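Funside Keeps the Wires Where You Can See Them

Renata Salinas has rented the upstairs unit at Funside in Travberg since September, and most of what she does there involves cable. She fits out desks and benches for small offices, cutting the trunking and sorting the leads before anything goes to the customer.

"People call me about a desk and what they have is a wiring problem," she says. "They bought a good table and then they can't put a cup down on it."

Her usual material is black slotted duct, the kind with openings down the side walls so a lead can come out wherever it is needed. She buys it in long pieces and cuts it with a fine saw. The cover goes on last, and on a job she expects to change she leaves it off for a week.

"You always forget one," she says. "A phone charger, a lamp. If the cover is on, people won't open it. They run the new one over the top and then you're back where you started."

She likes to work on a plain wood table. Small offcuts show up well against it, and she can lay a length of duct across it at an angle to check that it is straight. She brushes the surface down before lunch and again at the end of the day.

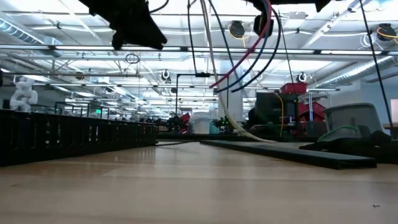

Color is where opinions differ. Kamlesh Mathur would have every cable in black and be done with it, and says a label at each end tells you more than red or blue ever will. Salinas has heard this before and doesn't agree.

"Labels fall off," she says. "If I have a red one and a dark blue one hanging together, I know which is which from across the room. With black I have to go and pull on it."

She does give way on length. For years she trimmed everything tight, and on a job at Cisternas that cost her a full day, with 20 leads to replace after the desks were moved. Now she leaves a loose curve wherever a cable has to come down from above.

"It doesn't look as neat," she says. "But you can move the table."

The next order is for Claltell, 11 desks on one floor, with the power coming from overhead. She has quoted 800 dollars for the duct and fittings and will charge her time separately. The saw blade needs changing first. The old one has started to leave a rough edge, and she has been filing each end by hand.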